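Eltulholm Tidy-Up Set: README

Version 4, February 2022

What this is

Recordings of a two-arm robot doing small household sorting jobs on a table. We made the set to get a straight answer to a common question: can a machine put things away yet? Our answer so far is sometimes, and slowly.

The release has 2,000 episodes across 19 chores. Most involve moving small items between open containers — pens, crayons, markers and similar desk clutter. Each episode has video from a small camera near the gripper, joint positions, and a one-line instruction in plain English. 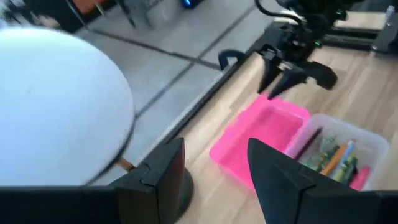

Episodes are labeled success, partial or fail. Partial means at least one item reached the right place and at least one did not. We kept the failures. If you only want clean runs, filter on the label field before training.

Splits

The test split is 500 episodes, all recorded in the Ledholm room. Training data comes from Ledholm and Cerudham. Lighting differs between the two rooms and we did not correct for it.

Known problems

Thin round objects roll when the fingers close on them.
Clear plastic is hard for the depth estimates — expect bad values near bin walls.
Episodes from October have a small clock offset between the two arms. The fix is in tools/align.py.
There is no folding, wiping or washing in this version.

Use

Free for research. Please cite the version number.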